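Furnace closet walk-through, Kerkdale house, October

I do this once a year before the heat comes on for good. My comments are under each item, so skip them if you just want the list!

1. Return air filter
Changed. The old one was gray and bowed in the middle. I wrote the month on the cardboard edge of the new one (I always forget otherwise).

2. Clearance around the furnace
OK now. I'd let paint cans creep in over the summer, so those went out to the garage.

3. Flue pipe joints
Tight, no rust streaks. One screw was missing at the elbow and I put a new one in.

4. Condensate drain
Slow. I flushed it with warm water and vinegar, 2 rounds, and it cleared on the second. 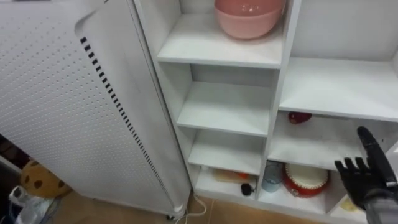
Shadi Majali wrote back that I should check the trap on that drain too, and that vinegar won't do much if the trap itself is full of gunk. Fair enough, so I pulled it. Disgusting! It's clean and back on.

5. Carbon monoxide alarms
Both beep on the test button. The hallway one expires next year, so a new one is on my shopping list.

6. Supply registers
All open except the one in the back bedroom, which sticks. I worked it loose with a flat screwdriver.
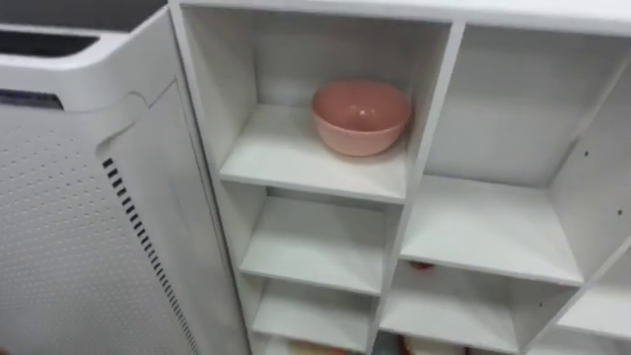
While I was at it I vacuumed down inside the boot as far as the hose would go and got a marble, a pen cap and a lot of plaster dust.

7. Blower door switch
Cuts the power when the panel comes off, like it should.

8. Burner flame
Blue and steady, but the burners want a proper cleaning. Clondarlow quoted me $425 and Plurnena $381, so Plurnena it is.

Still open: hallway alarm, burner cleaning.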